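Speaker notes: How to say no to extra work without losing the client
Talk for the small business evening, Humville
Length: 40 minutes, then questions

Before I start

Check the microphone. Put the water on the left. Speak slowly in the first two minutes, I always go too fast there. If the room is half empty, ask people to come to the front rows, but ask only once.

Slide 1. Title

Good evening and thank you for coming. I do bookkeeping for small firms. I have done this for many years, first in my own country and then here, and English is my second language, so please raise a hand if some word is not clear.

Tonight I talk about one small word. It is a very short word, and I needed a long time to learn how to use it.

(Wait a little. Do not explain the joke if they do not laugh.)

Slide 2. The story of Zondel

Zondel was my third client. They sell parts for garden pumps. We agreed on one thing: I close their books each month. The price was fixed and it was written on one page.

In the second month they asked if I could also look at the letters from the tax office. I said of course. Then they asked if I could call two customers who were late with payment. I said of course. In February I was ordering their printer paper.

I was not angry with them. They asked politely each time, and each time I answered yes. How should they know that I was working in the evening to finish?

When I finally looked in my calendar, I had given them 146 hours which were on no invoice. Let people look at the number on the slide. Say it one more time.

Slide 3. Why we say yes

Ask the room: who has said yes this week and was sorry after it? Wait for hands. Put up my own hand first.

My reasons were these. I was afraid that the client goes away. I also wanted to be liked. And the request always came by phone, when I had no time to think. I believe the last reason is stronger than people expect. On the phone there is a silence, the silence is uncomfortable, and "yes" is the quickest way to end it.

Slide 4. The pause

So the first tool is only a sentence: "Let me look at my week and I will write to you before noon tomorrow."

It is important to say a time. Without a time it sounds like you want to escape. With a time the client can relax, and you can too.

Practice: everybody says this sentence aloud to the neighbor. One minute. It will be noisy and a little silly, this is fine. Walk down from the stage during this part.

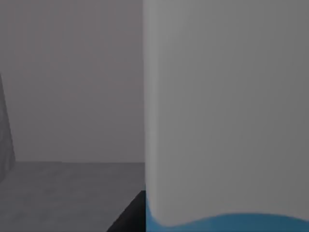
Slide 6. Three kinds of no

Bring them back with a louder voice. Thank them.

The first kind is the full no. "I don't do this work." Good for things you are not trained for. I say it when somebody asks me for legal advice. Short is better here. If I give five explanations, the client will answer all five.

The second kind is the no with a price. "This is outside of our agreement. I can do it for an extra fee, and I can start on the first of the month." Many people in the room will think this is rude. I thought so too. But a price is information, and the client can use it to decide. Half of the time my clients decide they do not need the thing so much.

The third kind is the no with a name. You send the client to another person who does this work well. Be careful: only give a name if you would use this person yourself. I once gave a name that I had only from a business card, and I still had to apologize for it a year later.

Slide 7. The letter to Berkico

Read the letter from the slide, slowly:

"Thank you for thinking of me for the stock count. I have looked at my week and I cannot take it on at our present rate. I can do it for 1,000 dollars, including the report, or I can keep to the monthly books as we agreed. Please tell me which one you prefer."

Point out that "sorry" is not in the letter. I wrote it in the first version two times and I took it out two times. Also there is no story about how busy I am. The client has also a busy life and does not need mine.

Berkico chose to keep only the monthly books. They are still my client.

(If somebody asks whether I was afraid when I sent it: yes, I walked around the block before I opened the answer.)

Slide 8. When you have said yes already

This is the question that I get most often, so I answer it before they ask.

You can change your mind, but do it early and give something back. With Zondel I wrote a list of everything I was doing. I sent the list with a new page of agreement, and I offered to continue the extra things for one more month with no charge. They were surprised by the list. They had forgotten half of it. They kept me for the books and the tax letters, with a new price, and now they buy their own paper.

I must also tell the other case. A shop called Pace did not accept my new page and went to another bookkeeper. I lost that money and for a few months I felt it. Do not skip this part, even if time is short. It would not be fair to tell only the nice endings.

Slide 9. Homework

Please write down one thing you do for a client that is on no invoice. Write how long it takes. Only this, for one week. After the week, decide which of the three kinds fits.

There is a paper on the chairs with the sentences from tonight. I printed 40, so neighbors may have to share one. Remind them that they can take a photo of it.

Slide 10. Questions

If there are no questions, ask: "Which client did you think about during this talk? You don't have to say the name." Usually one person begins and then it goes well.

If the question is about contracts or law, use the full no. They will notice and they will laugh.

Finish on time, the hall must be locked after us. Collect the pens.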